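Chapter 4
Keeping Stock: How Much to Hold and When to Reorder

In this chapter
4.1 Why businesses hold stock
4.2 The cost of holding too much
4.3 The cost of holding too little
4.4 Reorder levels and lead times
4.5 Counting what you have

Key terms: stock, lead time, reorder level, buffer stock, holding cost, stock-out

Most businesses that make or sell goods keep some of them in store. A bakery keeps flour. A garage keeps brake pads and oil filters. A furniture maker keeps timber, glue, hinges and screws, and usually a number of finished pieces waiting for a buyer. All of this is stock, and all of it has been paid for, or will have to be paid for soon, before any customer hands over money.

Chapter 3 looked at how cash moves in and out of a small firm over a year. Stock is one of the main places where that cash gets held up. A firm can show a healthy profit on paper and still be unable to pay its wages on Friday, with the money sitting on shelves in the form of goods.

Stock is normally divided by the stage it has reached. Raw materials are bought in and have not been worked on. Work in progress has been started but not finished. Finished goods are ready to sell. The same object can belong to different groups in different firms. A planed board is a finished good for the sawmill and a raw material for the workshop that buys it.
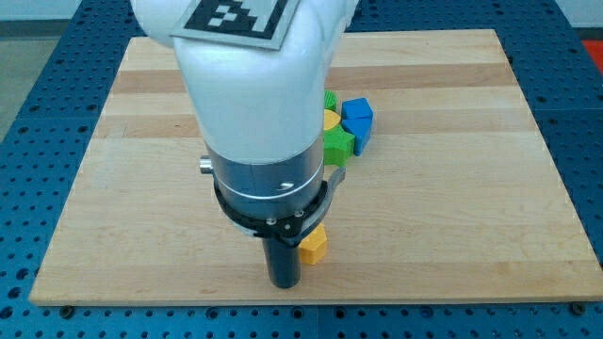

Upendo Lema disagrees with the usual advice that a workshop should keep its materials as low as it can. Her view is that a small buyer has no power over a supplier, and that when the timber merchant runs short it is the small orders that get put back. She would sooner pay for a bigger store than telephone a customer to say that a table will be late. The argument is a fair one, and section 4.3 returns to it.

The case of Mbwambo Joinery

Mbwambo Joinery makes kitchen worktops and shelving to order. For its first few years it bought timber whenever the rack looked low. The owner did the ordering by eye, usually at the end of the day, and kept no written record beyond the invoices. When trade was steady this worked well enough.

In July the firm took on a contract to fit out a row of holiday flats at Likley. The work needed 80 shelves of the same size, and the rack held enough timber for 60. The supplier, Sillirell, quoted nine working days for delivery. The fitters had already been booked and had to be paid while they waited. The rush order that followed, with its delivery charge and the idle wages, cost the firm £3,669 more than had been planned.

Nothing unusual had gone wrong. The supplier delivered in the time it said it would, and the timber was sound. The difficulty was that the firm did not know three things: how much it had, how quickly it was being used, and how long a new delivery would take. Each of these can be found out with a notebook and a little patience, and together they are enough to set a reorder level.

What a reorder level does

A reorder level is the quantity at which a new order should be placed. It has to cover whatever will be used during the lead time – the gap between placing an order and receiving the goods – and a little extra in case the delivery is late or trade picks up. The extra is called buffer stock.

Suppose a shop sells four tins of Nivis varnish each working day and the lead time is nine working days. It will sell 36 tins while it waits. If it wants a buffer of eight tins, the reorder level is 44. When the count falls to 44, the order goes in.

The sum is simple, but the figures that go into it change. Sales of varnish rise in dry weather. Suppliers close for holidays. A reorder level set in winter may be wrong by summer, and most firms that use one look at it again several times a year.

Before you read on

Think of a business you know, or one where you or a relative has worked. Write down two items it keeps in stock. For each, note what would happen if it ran out for a day, and what would happen if it had twice as much as it needed. Keep your notes, as you will use them in Activity 4.2.

4.1 Why businesses hold stock

The first reason is time. Customers rarely want to wait as long as it takes to make or fetch a thing from the beginning. Gumaro Barajas sells garden gates, and each one takes several days to build and paint. By keeping the common sizes ready he can sell to people who would otherwise go elsewhere. The less common sizes are made only when ordered, and his customers for those expect to wait.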